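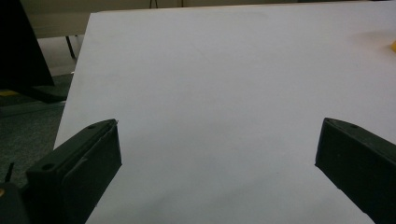
TRIMMONT, September

Two black fingers, one big white board. Nothing in the grip yet. So how does a robot learn to pick stuff up?

You show it! A person holds the gripper in their own hand. Squeeze, fingers close. Let go, they open. A camera rides along and saves everything, so the robot gets teh same view you had.

Then again. And again. Sharada Pillai did 100 tries before lunch, all the same job. Pentti Mustonen wants 400.

Why so many? One try teaches one way. Move the cup a little and the robot is lost.

Try it at home: two fingers only, pick up a sock. Now do it 13 more times. Tired yet.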